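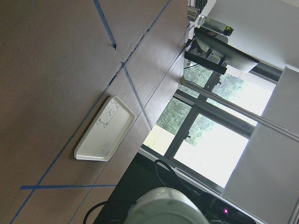 3.2 Tableware and surface zones

The choice of tableware was kept narrow so that differences in placement could be put down to the layout of the surface and less to the shape of the pieces. Trays and cups were drawn from the Minja and Skikard sets in the Laromden collection, all of them light enough to be lifted from one side. The tray in Figure 3 is white plastic with a raised rim and rounded corners, and it carries a cat's face in thin grey line near one end. The drawing gives an otherwise plain shape a top and a bottom, and orientation was scored from it – a tray turned end for end counted as a different placement. Strips of blue tape mark off the zones on the brown surface. A piece was assigned to the zone holding the larger part of its base, and pieces lying evenly across a strip were entered as shared. Of the 3858 entries in the log, 1799 concern trays and the remainder cups.

Cups were treated separately. A cup has no printed face to score and may be upright, inverted or on its side, and for the last of these the direction of the open end was noted. While a cup is held above the surface it belongs to no zone, even where it is close to a tray. The entry is made once the cup has been set down.

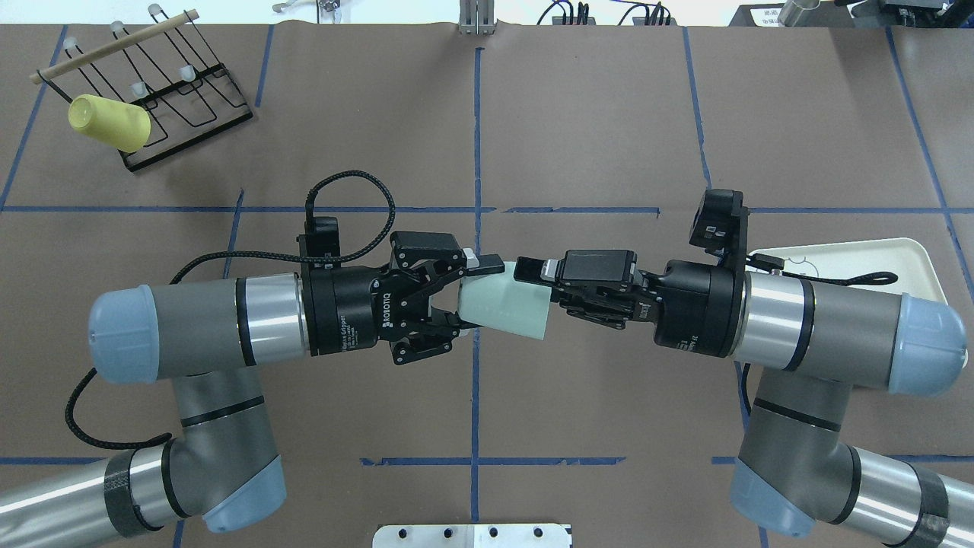
A reader of the July draft objected that the zone rule favours large pieces: a tray can touch several zones and still be credited to one, whereas a cup seldom has the choice. The same reader asked whether the shared category was wide enough to be of use. We accept the first point in part. Trays and cups are therefore reported in separate columns in Section 4, and no totals are given across the two. The shared category has been kept as it stands – widening it would have meant scoring the Brasivum subset of 2000 entries again, for which the original notes on tray position are too brief.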